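Section 5. Setting up the plant-and-cup task

Read this before your first table slot. Sections 1 to 4 are the safety sheet, logins and arm startup, do those first. If you missed the September intro session, find Vittoria before you touch anything.

What the task is: the left arm picks up the greenery, carries it over to the cup, lowers it in, lets go. Full score if the plant stays upright in the cup after the gripper opens. The bin is there for the second half, see 5.4.

5.1 Before you power up

1. Sign the sheet by the door. Name, start time, arm you're using.
2. Clear the table. Pens, phones, coffee - all of it off.
3. Check the arm cable. Should hang in a loose loop with enough slack to reach the far side of the table. If it's pulled tight or wrapped around a joint, stop and re-route it.
4. Leave the power bricks and router on the side shelf alone. Wifi down? Tell a lead. Don't pull plugs to see what happens.

CAUTION: Both arms share the table. Even if you only use the left one, the right one has to be parked first. Menu, Park, wait for the beep.

5.2 Placing the objects

1. Cup goes to the right of center, open end up.
2. Bin goes on the left, in front of the left arm's base. Lid up. Push it all the way back or it drops when the table shakes.
3. Greenery in the middle, lying down, stems toward you.
4. Step back behind the yellow line. Both feet.

Note: don't tape the cup down. Kudine team did that last term and had to redo every run they'd logged. If it tips, that's a failed run, write it down and reset.

5.3 Running a pick

1. Load the task file. Name is your team, then plantcup, then the run number. No spaces!!
2. Set speed to slow for your first 6 runs. After that a lead can unlock medium.
3. Home the left arm.
4. Open the gripper, drive down over the greenery. Aim for the thick part of the bunch, not the tips.
5. Close. Watch the fingers, not the screen.
6. Lift a little and hold. Count to three. If it's slipping you'll see it now.
7. Move across to the cup, staying low. High moves swing the cable and you loose your alignment.
8. Lower, open, back straight up. No sideways motion untill the fingers are clear of the rim.

CAUTION: Never reach in to fix a grip while the arm is live. Hit pause, wait for the arm to stop, ask your partner to say "paused" out loud, then go in.

Error 157 at step 5 means the gripper closed further than it expected, so it probably missed. Open, back off, nudge the target over the plant and try again. Three of these in a row and you re-home.

5.4 Second half - clear the table

Same start position. Greenery goes in the bin this time, then the cup after it. Cup is harder. Grip it across the body and go easy on the force setting, start at 6 and work down if the sides flex. Bin opening is small so come in from directly above. Touching the lid is allowed, knocking it shut is not.

5.5 Shutting down

1. Home, then Park.
2. Gripper open and empty.
3. Copy your logs to the team folder. The bench computer gets wiped, we mean it.
4. Cup, bin and greenery back in the crate marked Praratcombe. The Urrego crate is for the stacking task, different parts, please stop mixing them.
5. Sign out. Last team at 6 pm shuts off the lights too.

Still to write: camera check, scoring table for the Flustodcombe meet. Vittoria D'Amico has the draft rules if you need them sooner. Typos and wrong steps, tell me at the bench or leave a note on the sheet.

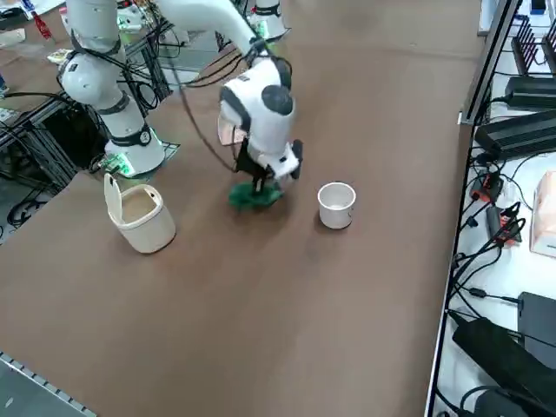
Amparo Tello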